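Category: Gigs & Gear / Visits

February, by Faisal Rajput

The train to Hundby takes almost 200 minutes with the change, and I had slept badly, so I was not in the best mood when I arrived at the Brono open day. Brono build valve amplifiers for guitar and bass. I own one of their old heads, serial number 877, and it has survived three bands and one flooded cellar. I wanted to see where it was born.

The workshop stands behind the bus station, on two floors. They let us in at ten in the morning, in small groups. Most visitors were men of my age in faded tour shirts, but there were also some teenagers, and one girl knew more about transformers than our guide did.

On the ground floor they wind the transformers and bend the chassis. It smells of warm varnish. Upstairs is the soldering, very quiet, with a radio playing doom metal at the volume of a dentist's waiting room. I asked if I could try one solder joint and they said no. After that we had a coffee break, which was longer than planned, and I talked with a couple who drive to every open day of this type in the north. 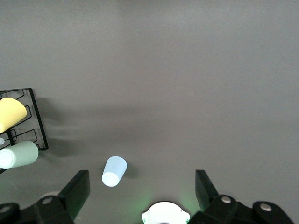
Cups, one blue, one yellow and one pale green.

After the break came the listening room, and for me this was the real reason to travel. Brono showed the new Evus, a 195 watt head meant for players who tune very low. The house band for the day was Shim, a trio from Hundby with two basses and no guitar. I did not know them before. They played four songs, all slow, and in the second one the bass notes stayed so clear that I could follow both players, even when they were on the same riff an octave apart. My old head would turn this into soup – a soup I love, but still soup.

I have two complaints. The clean channel of the Evus is a little cold, and the front panel has too many small switches for a dark stage. When I said this, the engineer wrote it down, so maybe it will change.

Shim sold their demo on cassette from a suitcase by the door. They made 500 copies and I bought two, one for my drummer. The B-side is better than the A-side, especially the long last track with the spoken part.

I took the late afternoon train home and my ears were fine the next morning, so the earplugs they gave us at the entrance were good ones.

Contact | Write for us | Back to top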